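The bottle that would not let go

Sep 12, 2025

I spent most of this week on one grasp. The task in our Ladcombe kitchen sim is simple: reach into the open compartment on the marble counter, close the hand on the wine bottle, lift it out. The controller is Grureck, the one I have been writing about since June.
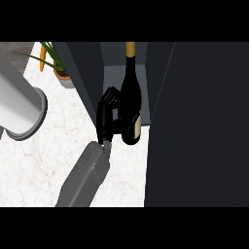
What went wrong

Out of 500 runs, 40 ended with a force spike on the thumb. The worst reading was 1,661 in the solver's units, and our limit is 20. In those runs the fingers had closed, the controller reported no contact, and it kept squeezing. On real hardware that is a broken bottle, and maybe a broken finger.

I blamed the friction settings first and lost a day to that. Signe Ragnarsson read the logs and found the cause. The contact check skipped the thumb whenever the wrist was rolled past a certain angle. The grip looked fine on screen the whole time, dark fingers on dark glass, so watching replays didn't help much.

I went back to testing the hand by itself, fingers straight up and thumb out to the side, and commanded each joint in turn.

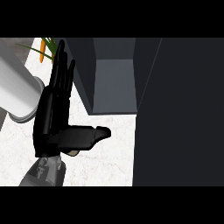 The thumb signal dropped out at the same wrist roll every time. The fix was one line in the contact filter. I also added a hard force cutoff that doesn't depend on the contact check at all, and it should have been there from the start.

The full batch is running again tonight. Nothing goes to the Thoroddsen arm until it comes back clean.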